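About Clurik

Clurik is an evening school for grown-ups who would like to understand the things in their house. We are on the second floor of the old Pennington building, above a shop that sells curtains, and we have been there for 13 years. The curtain shop has asked us to mention that the stairs to the left are ours and the stairs to the right are theirs.

How it started

Rajkumari Lodhi taught high school physics until she noticed that the parents at open house asked better questions than the students did. They wanted to know why the breaker tripped when the microwave and the toaster ran together. They wanted to know what a router did all day. She started answering in the parking lot, then in her dining room, and then her husband Bhupendra, who wanted the dining room back, found us a lease.

The first class was called Your Fuse Box and You. Six people came, and one of them was looking for curtains. He stayed for the full term and later took Plumbing Without Tears, a title we have since retired on the advice of several graduates.

What we teach

We run short courses, mostly four to eight evenings each, starting at 6:30. The subjects change with demand and with who is free to teach. At the moment the list includes home wiring (the looking kind, plus the small amount of touching that the county allows), heating and cooling, small engines, how to read a utility bill, sewing machine care, and a course called What's Inside a Computer, which fills up first every term and which Bhupendra teaches in a cardigan.

That last one surprised us. We expected people to want to know which laptop to buy. They mostly wanted to know what all the bits were called. So the first evening is names: HDMI port, capacitor, inductor, pin header, memory slot. By the third evening people are pointing at things across the room and saying "inductor" with real authority.

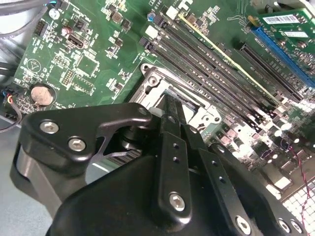
How we teach it

Classes are small, with 12 people at most, because that is how many stools fit around the big table. There are no grades. There is a certificate if you want one, printed on nice paper, and it qualifies you for nothing at all. Some people frame it. We had a request from an employer once to confirm that a certificate was genuine, and we were so flattered that we wrote back twice.

You don't need to bring any tools or know any math beyond what it takes to split a check. If you have a broken thing at home that fits on a bus, bring it along. We can't promise to fix it. We can promise that a number of strangers will have opinions about it.

Who comes

Our oldest student so far was 87 when she signed up for small engines, and she had a specific lawn mower in mind. We get new homeowners, people whose fathers used to do all this, fathers who used to pretend to do all this, and a steady trickle from the town of Cernau, where the community center closed its workshop. Over the years about 300 people have finished at least one course. A few have finished the same one twice. We don't ask.

The Ernent Room

Our library is named the Ernent Room, after the make of the radiator in it. It holds repair manuals, mostly for appliances no longer sold, and one very good armchair. Students can borrow manuals for a month. The armchair stays.

Fees and signing up

An evening costs $53 per household, so you may bring your spouse, your teenager or whoever else is responsible for the state of the garage. New terms start in September, January and May. Sign up at the desk or by phone. We do have an online form, and Bhupendra checks it whenever Rajkumari reminds him.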